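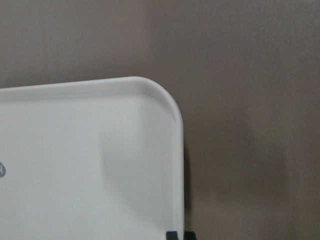
How I Grow Microgreens on a Kitchen Counter

I started growing microgreens in March, when the garden was still a swamp and I was sick of paying for those tiny clamshells at the store. My first batch went moldy. My second batch fell over. By the fifth or sixth I had it down to something I can do before my coffee finishes brewing, so I'm writing it up for my sister and anybody else who wants to try.

What you need

Two shallow trays, one with drain holes and one without. The one with holes sits inside the solid one, and you water from underneath. You also need potting mix (the cheap seed starting kind is great), a spray bottle, seeds, and something flat and heavy. I use an old cookbook in a plastic bag.

Get seeds sold for sprouting or microgreens. Regular garden seed is sometimes treated with stuff you don't want to eat, and the packets are tiny anyway. Start with radish! It comes up fast and it forgives nearly everything. Peas are good too, but soak them overnight first. Save cilantro for later, it's slow and it will make you doubt yourself.

Planting

Wet the mix in a bowl before it goes in the tray. Squeeze a handful - it should hold together and maybe give you one or two drops. If water runs down your wrist, add more dry mix. Fill the holey tray an inch deep and smooth it out with your hand, but don't pack it down.

Now scatter the seeds. You want them close together, way closer than you'd ever plant in a garden, but not piled up on each other. That was my moldy batch, by the way. I dumped in the whole bag. For radish I weigh out 20 grams and that covers my tray nicely.

Mist the seeds and lay a second piece of flat plastic right on top of them, then the cookbook. It feels wrong to squash them like that, but the weight makes the roots push down into the mix and you get sturdier stems. Leave them alone in the dark for three days, apart from lifting the cover once a day to mist.

Light and water

When the sprouts are pushing the cover up, take everything off. They'll be yellow and a little sad looking. Put them by your brightest window and they'll green up by the next day or so. Turn the tray every morning or they'll all lean one way.

From here on I quit misting and pour a little water into the bottom tray instead, half a cup at a time. Lift the tray to check - if it feels light, water it. You'll get a feel for this quicker than you think.

White fuzz right on the roots is usually just root hairs, and it vanishes when you mist it. Fuzz that looks like cobwebs and stays put is mold. I toss those trays and start over.

Cutting

Radish is ready in a week or a bit more, when the first pair of leaves is wide open. Cut just above the soil with sharp scissors, and only wash what you're eating right now. The rest keeps best dry, in a box with a paper towel.

Radish won't grow back after you cut it. Peas sometimes will, if you leave the lowest leaf on. Dump the old mix in the compost, scrub both trays with hot soapy water, and plant the next round the same day if you can stand to.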